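Put the failures in the display case

Went to a science history display last February, the kind with glass cases and a short film on a loop. Good lighting. Nice labels. And every single label told me about somebody who was right.

That's my complaint. Science museums, online exhibits, classroom units, all of it. We get the discovery, the prize, the portrait. The 25 wrong notebooks before the good one get a line, if that. "After years of hard work." What work? Wrong about what?

I teach middle school science, so I see what comes of this. Kids think a scientist is a person who gets it. They do an experiment, it comes out funny, and they erase the number. Erase it! I had a student change her boiling point to match the book, then ask me if the handwriting looked ok. She'd learned that somewhere. Partly from me, probably.

The history is so much better then the version we hand out. People spent whole careers chasing a substance called phlogiston that was supposed to leave things when they burned. Smart people. Careful people. They had measurements. Geologists laughed at drifting continents for decades. Doctors resisted washing their hands. You can't understand why the right answer was hard until you see how good the wrong one looked.

I know the pushback. Space is short, visitors have maybe 90 minutes and half of that is the cafe and the gift shop. And there's a worry, a fair one, that if you show scientists being wrong people will quit trusting them. I hear this from parents too. I think it runs the other way — a kid who has watched an idea get knocked down and replaced knows why the new one deserves some trust. A kid who only got the portraits has to take it on faith. Then the first time the advice changes, they feel lied to.

So what would I want? Start small. One case per room. The bad draft of the famous paper. The letter from the rival, with the rival's actual reasons in it, not a cartoon villian. The instrument that gave the wrong reading for two years. I'd trade a wall of medals for that.

And teachers, same deal. Grade the notebook with the crossed out parts still in it. I started doing that this year and the notebooks are a mess and the talk in class is better. More arguing. One group ran their pendulum again during lunch, no one told them to.

Not asking for more than 1,000 words on a wall. Just one honest label.

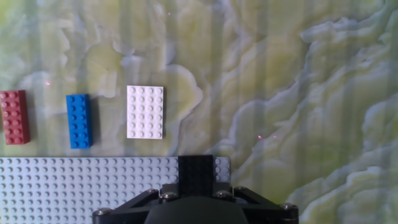 Eldana Kumsa
Contributing writer, teaches seventh grade science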